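12 shares
3 comments

Section 4. Setting up the Drenader sorting bin

4.1 Before you start

The Drenader is a deep grey bin for holding mixed small items while they wait to be sorted. It is supplied with one pale base panel, 2 side clips and a cleaning pad. Check that all of these are in the carton before throwing the packaging away. If anything is missing, contact the Olon parts desk and quote the code printed on the carton lid.

You will need a flat table or bench. Wood, steel and sealed board are all suitable. Glass tops are not.

CAUTION: Do not lift a loaded bin by one wall. Use both hands, under the short ends.

4.2 Placing the bin

1. Clear the tabletop and wipe it down. Grit under the bin will mark the wood.

2. Set the bin down with its long side facing the person or equipment that will be reaching into it. Leave at least 30 cm of clear table on that side.

3. Push gently on each corner in turn. If the bin rocks, move it or level the table. Do not pack the corners with card.

4. Lean the base panel against the far wall until it clicks under the lip, then fit the side clips. The panel can be turned round when one face becomes badly marked.

Note: The older Cotomau panel is slightly shorter and will not reach the clips. It can still be used, but should be taken out before the bin is tipped.

4.3 Loading

1. Put in the largest items first and spread them over the floor of the bin. Hard plastic pieces can lie on their sides.

2. Add foil and other crumpled or shiny items next. Keep them apart where you can, as they catch on one another.

3. Place rounded items last. They roll, so put them down towards the middle and let go only when they have settled.

4. Stop when the floor is covered in a single layer. The bin will take more, but things at the bottom become hard to reach and tend to be left there.

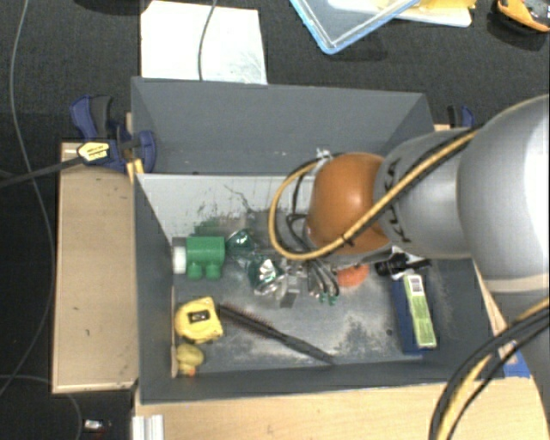 Clear or translucent pieces are easily missed against the grey floor. Check for them by hand at the end of every batch, paying attention to the corners and the foot of the panel.

The total load must not go above 80 items or the fill line, whichever comes first. For very small parts, use the Diekmann insert tray (sold separately) and follow the leaflet that comes with it.

CAUTION: Do not put in broken glass, open blades, batteries or anything hot.

4.4 Emptying and cleaning

1. Remove the remaining items one at a time. Do not slide them along the floor.

2. Unclip the panel and lift it out.

3. Wash the bin and panel with warm water and a little washing-up liquid. Use the cleaning pad on coloured smudges, working in small circles.

4. Dry everything with a cloth and refit the panel.

Whitish scuffs on the floor and fine scratches on the panel are normal wear and do not affect use. Replace the panel if an edge has lifted or if you can feel a groove with a fingernail. With daily use, expect this after about 100 washes.

Note: Scouring powder and solvent sprays dull the surface and should not be used on any part of the bin.

4.5 Storage

Stack empty bins no more than four high, with the panels removed and kept flat on top. For loaded bins, see Section 5.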